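3 min read

# Skolileck Gift Listings

Product text for small gifts and keepsakes, gathered from the Hullik and Utex shop catalogs. Covers figurines, engraved frames, birthstone charms and greeting cards.

## Contents

- `listings.csv` - 3828 rows, one per product
- `occasions.csv` - 79 occasion tags, from "new baby" to "retirement"
- `materials.csv` - lookup table for the material codes

Each listing has a title, body text, price band and up to 13 tags. Body text is cut at 2000 characters.

## Known problems

Engraving options are sometimes pasted into the title. Utex rows from before May use the old price bands, so convert them first. Duplicate listings for the same charm in different colors were left in.

## Photos

Catalog photos are not included.

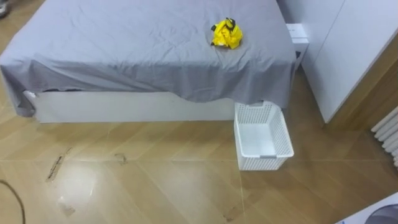

*Home folder: bed with gray sheet, white base*

## License

Free for research use. Credit Gunnlaugsson as the packager. Last updated 30th September.

## Comments

**tagsorter:** Is "christening" under "new baby" or separate? I found both.

**mk_prints:** Separate in my copy. The material codes load fine now, thanks.

**oakdrawer:** Row order changed in this version - check your joins.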